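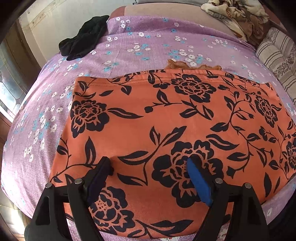
orange with big black flowers, on the lilac sheet. the colours are properly shouting at each other and I love it

Right, thread time. I've been buying nearly all my clothes secondhand for a while now and people keep asking how I find anything that isn't a bobbly grey jumper. So these are my habits, good and bad (mostly good!!)

First thing: go to the towns nobody goes to for shopping. I used to trail round Bergeron every month because it's got all the nice vintage places, and it's lovely, but you're paying vintage prices. A coat I wanted was £95. Ninety-five! For a coat with a ripped pocket

Then my bus got diverted through Braruneck one afternoon in May and I got off for a wee and found four charity shops in a row. Came home with two skirts and a casserole dish. I've been going back ever since

Second thing: touch before you look. I walk down the rail with my hand out like I'm running a stick along a fence. You can feel a nice wool or a good thick cotton long before you've worked out what the thing is. If it feels horrid I keep walking, don't care how pretty it is

Third: ignore the size on the label. I've got things in my wardrobe across five different sizes and they all fit me. Old stuff runs tiny, some of the newer stuff runs enormous. I take a tape measure, the soft kind, lives in my coat pocket with the old receipts

Fourth, and this one took me ages. Don't buy "projects". I had a whole drawer of things that only needed a zip or only needed taking up. Did I do any of it? I did one zip. It's wonky

If you really can't help yourself, give it a month. If it's still sitting there unmended, back it goes

A few people have asked about Flestero. Yes I use the app, no I'm not on there as much as I was. It's good if you know exactly what you're after (I found the same boots I'd worn to death, same colour and everything) but if I'm just browsing I end up 70 saved items deep at one in the morning with cold feet

Also postage! A £4 top is not a £4 top

The big one is the Grundelar sale, if you can get there. It's in the old market hall, stalls all the way down both sides plus the upstairs bit. Doors at 7 in the morning and there's a queue by half six. Bring coins, bring a big bag, bring a sandwich, the café runs out of everything but flapjack

Best stall is right at the back on the left by the radiators. Everything's in heaps so you do have to dig. I once got a wool blanket, a belt and a linen shirt and handed over less than I'd spend on lunch

Washing: everything goes in before it goes near my wardrobe. Cool wash for most things, and woolly bits go in the freezer in a bag first because of moths. I lost a cardigan to moths and I'm still not over it

And colour. I used to buy navy because it "goes". Last year I had a count up and 69 things I owned were navy or black. Sixty-nine, I had to sit down. So the rule now is if it makes me grin on the hanger it comes home, and I'll worry about what goes with it later

Someone's just asked what I do with the stuff I don't wear. Big bag by the front door, goes back to Braruneck when it's full. I've definitely nearly bought back my own skirt at least once

Ok that's the lot I think, tea's ready. Tell me your best find, and if it's boots I want to know what size

More from this account
How I got biro out of a cream blouse
Button tin sorting, a very long thread
We hit more than 3,000 followers, thank you all!
Bergeron vintage shops, ranked by changing room

Contact | © All posts remain with their author | Back to top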